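Sorting out the cables in a shared workroom

This guide covers a room with a few desks, a couple of screens and more cable than anyone wants to walk over. It takes two people one afternoon. Read it through before unplugging anything.

You will need sticky labels, a pen, reusable hook-and-loop ties, a duster and a box for spare leads.
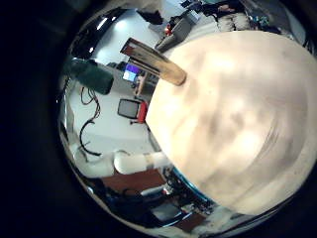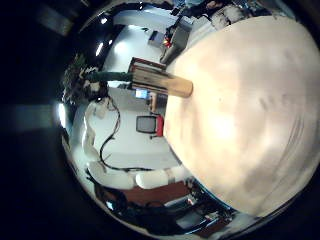 Both views take in a red chair, a screen and black cable.

1. Clear the floor first
Move chairs to one side of the room. Pick up anything lying on or next to a cable. Leave the cables where they are for now, even the ones in a tangle, so you can follow each one from end to end.

2. Label both ends
Start at the wall socket and follow one lead at a time. Write the name of the equipment on two labels and fix one at each end, a hand's width from the plug. If you can't find where a lead goes, label it "check" and ask whoever uses that desk.

3. Shut down and unplug
Save work and shut down the computers properly. Switch off at the wall, then pull the plugs. Never pull on the lead itself. Anything bolted down or wired in by an electrician stays as it is.

4. Untangle
Work from the free end. Don't yank a knot tight; push slack into it and open it up. Wipe each lead with a dry cloth as it comes free and look for splits or flattened places. Damaged leads go in the bin for electrical waste. Don't tape them up.

5. Coil the slack
Make loose loops as wide as a dinner plate and hold them with one tie. Tight coils strain the wire. Put a tie every 15 cm where several leads run together, with power and data leads in separate bundles.

6. Run the leads along the wall
Keep to the edges of the room. Where a lead hangs down a wall, give it a clip near the top so its weight isn't on the plug. If a lead has to cross open floor, use a rubber cover strip. We use the 7 cm Tistier strip, cut to length with a sharp knife.

7. Plug in and test
Reconnect one desk at a time and check each screen before moving to the next. Put the chairs back and roll them about a bit to make sure no wheel catches a lead.

Put spare leads in the box and keep it on a shelf. Go round again in July and renew any labels that have come off.

Violeta Ojeda
Last updated 18/04/2025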